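I keep one of those small two-fingered robot arms on the end of my workbench, and after a year of living with it I've got a page of house rules taped to the cupboard door. Friends keep asking for a copy, so I've typed it up properly. It's a Gokero arm, but nearly all of this would do for any bench arm in a spare room or garage.

## Before you switch on

Walk round the bench first. I do it with my hands in my pockets, looking for mugs, scissors, phone leads and anything else the elbow could sweep off. Then tie back hair, take off lanyards and push your sleeves up. A dangling cuff is the one thing I'm properly strict about!

The stop button lives at the front edge of the bench, on the side nearest the door. You should be able to slap it without leaning over the arm. Mine came on a silly short cable so I bought an extension – best few quid I've spent on the whole set-up.

Press it once before every session, and check that the arm really does stop. If it doesn't, you're done for the day.

## Marking out the reach

Stretch the arm out as far as it goes with the power off, swing it slowly round and mark the edge with masking tape. Then add 40 cm and put down a second line. Children, cats and cups of tea stay outside the second line while it's live. I do too, mostly, unless I'm setting up a grip, and then the speed comes right down to 15 per cent.

Renew the tape when it gets scruffy. I do mine in April along with the smoke alarm, just so I remember.

## Grip settings

Start soft. I know it's tempting to squeeze hard so nothing slips, but you can always go up a notch and you can't un-crack a plastic lid. My starting points, on a scale that goes up to 20:

- Cloth, bags and anything floppy: 4
- Card boxes and paperbacks: 6
- Hard plastic: 8
- Metal tools with a decent handle: 12, and only over the mat

Floppy things are the fiddly ones. Go in low, take a good fold between the fingers and lift slowly, because a thin pinch at the very edge nearly always lets go halfway across. Leave a clear hand's width at the put-down spot as well.

Keep shiny things away from the pick area if your arm works by camera. Glare off a glossy cover sent mine off in all sorts of odd directions until I moved the lamp (I'd blamed the software for a fortnight, sorry, software).
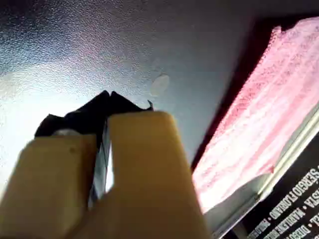 And don't pull at whatever it's holding. If a fold has gone in crooked, press stop, open the fingers from the controls and start the pick again. Tugging wears the pads, and it puts your own fingers exactly where they shouldn't be.

## Keeping it clean

Wipe the finger pads with a barely damp cloth at the end of the day, then a dry one. No solvents – I tried a label remover from Flarside on an old pair and they went tacky. Lint is a nuisance after fabric, and a soft toothbrush gets it out of the corners.

Check the finger screws while you're there. Snug is enough.

## Finishing up

Park the arm low and folded, fingers open and empty. Never leave it holding something overnight, however light. Switch off at the wall and coil the controller lead on its hook.

I write anything odd in a notebook: a squeak, a dropped item, a stop I had to press in a hurry. It's a scrappy old thing with tea on the cover, but it's how I spotted that my left finger was working loose.

Spare pads go in the Bramwell tin, second shelf, next to the fuses.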